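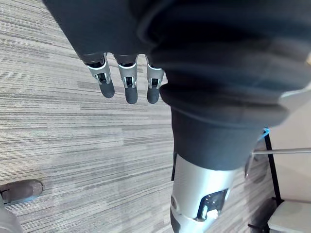

Left hand above the carpet, fingers open, as seen by the wrist camera.

Grip Timing Study: Frequently Asked Questions
Last updated Sunday, July 12, 2026

What is this study?

Pronov is a method for deciding when a robot hand should stop closing. It was developed at the Tanditz lab and tested on a humanoid robot with fingered hands. The page covers the questions we get most often by email. The full write-up has the equations and the training settings.

What problem does it try to solve?

Thin plastic bottles change shape when they are squeezed. A hand that closes to a fixed finger position will crush one bottle and drop the next, depending on how full each one is and whether the cap is tight. Closing to a fixed force is better, but our fingers have no force sensors in the tips, and the estimate we get from motor current is noisy at low speed.

How does the method work?

A small network looks at a short window of wrist camera images along with the finger joint angles and motor currents. At each step it gives one number, which is the chance that closing any further will not improve the hold. When that number stays above a threshold for 3 steps in a row, the fingers stop and the arm is allowed to lift. The arm motion itself comes from a separate policy that we did not change.

What data did you use?

We recorded 923 grasps in May, all teleoperated. Operators were told to close the hand at a normal pace and stop when they felt ready to lift. The stopping point became the label. Failed grasps were kept and marked as failed. We removed recordings only when a camera or joint log was missing.

Why put a camera at the wrist?

A head camera loses sight of the object once the hand is around it. From the wrist, the fingers and the object's surface stay in view for more of the grasp. The drawback is that the wrist view also takes in a lot that has nothing to do with the task, including the robot's own legs, its sleeves and the floor. In early training runs the network paid attention to the carpet. Random cropping and color changes reduced this, though they did not remove it.

Does the cover on the hand affect the results?

It affects the images. Fabric and ribbed covers take up a large part of the view and move when the wrist turns. We trained with covers on and tested with covers on. Results for a bare hand may be different, and we have not measured them.

What did you compare against?

There were 2 baselines. The first closes to a fixed position chosen for each object. The second, called Fusside in the write-up, stops when motor current passes a set limit. All methods used the same arm policy and the same starting poses.

What was the main result?

Pronov dropped fewer bottles than either baseline and dented fewer than the fixed-position one. Against Fusside, the difference in denting was too small to claim. The clearest gain was on partly filled bottles. On rigid objects such as mugs, all of the methods performed about the same, and we would not suggest adding a network for those.

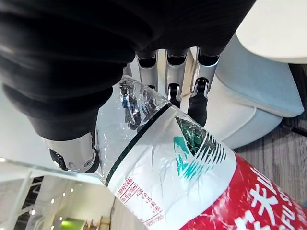
How is a successful grasp defined in the tests?

The object has to leave its support, stay in the hand for 4 seconds, and be set down again without tipping over. A dent that remains after release is logged separately and does not count as a failure.

Do labels and printing on a bottle confuse the network?

Sometimes. Glossy labels reflect the metal of the fingers, and the network can read a moving reflection as slip. It then keeps closing for longer than it should. Adding more glossy objects to the training set helped. Clear plastic is still the hardest material we tested.

Can I run it on a different hand?

Only after retraining. The inputs depend on the number of joints and where the camera is mounted. The training code reads both from a settings file, so the code itself should not need changes.

Is the data available?

The recordings are shared under the name Nijs for research use. Each one includes wrist video, joint angles, motor currents and the outcome label. Audio was not recorded.

What are you working on next?

We are collecting grasps where a second hand steadies the object, and testing whether the stop signal can also be used to decide when to let go. No results are available yet.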